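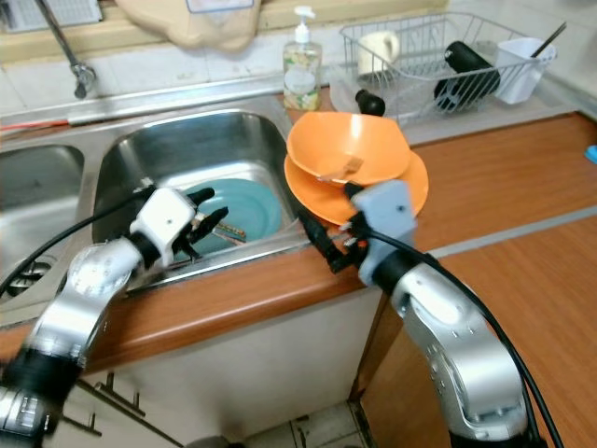 Vuna Publishes Results of Side-by-Side Gripper Trial in a Working Kitchen

PLINETTHORPE, May – Vuna, a developer of automation systems for homes and small catering kitchens, today released the results of a trial comparing two types of end effector on everyday dishwashing tasks. The trial placed an articulated robotic hand and a gripper with finger segments on the same two-armed platform, so that both could be tested at one sink, with one set of dishes and under one controller.

The work took place over 24 days at the company's test apartment in Plinetthorpe. In that time the platform made 3887 recorded attempts at picking up, moving or setting down an item. Plates, bowls, mugs and small utensils were used throughout, with the dishes placed in the sink basin, on the counter or in a wire rack.

Two Approaches to the Same Plate

The articulated hand was supplied by Stetsiuk and mounted on the left arm. It has a boxy white palm and black jointed fingers, and was assigned most of the reaching work inside the basin. The gripper, supplied by Prostel and mounted on the right arm, closes on the rim of a dish and was assigned most of the carrying. Halfway through the trial the two units changed sides for four days to check whether the position of the sink had favored either one. The original arrangement was then restored for the remaining sessions.

Vuna reports that the Prostel gripper gave steadier results when carrying stacked items, such as a bowl resting on a plate. The Stetsiuk hand performed better on plates lying at an angle on the floor of the basin, where its fingers could approach from above and adjust before closing. Both units had difficulty with thin, flat utensils left inside a bowl, and the company did not record a clear lead for either in that category.

Of the attempts, 867 were set aside for closer review because the item shifted in the grasp or was set down outside its target area. These cases have been sorted by item, starting position and wrist angle – the last of which proved to be the strongest factor for the gripper. For the hand, the starting position of the dish mattered more.

Test Conditions

The sink, counter and rack were left in their ordinary household layout. No markers were placed on the dishes, and items such as a soap dispenser remained behind the sink while the arms were at work. Each session followed one of 23 written task sheets, which set out the items to be used and the order in which they were to be moved. Operators were permitted to stop a session but not to reposition a dish once the arms had started.

Cable routing was also reviewed. Vuna has asked both suppliers for shorter cable runs at the wrist, and a revised mount will be fitted before the next round of testing.

Availability of Results

The full report, including the task sheets and the results for each item, may be requested from the Vuna press office. Recordings of selected sessions will be made available to research groups under a separate agreement. A second trial, covering glassware and pans, is planned for the same apartment.

About Vuna

Vuna develops and tests automation systems for domestic and small commercial kitchens. The company is based in Plinetthorpe, where it operates a test apartment and a controller laboratory.

Media inquiries: Vuna Press Office, Plinetthorpe. The office is open until 4 p.m. and closed on Friday.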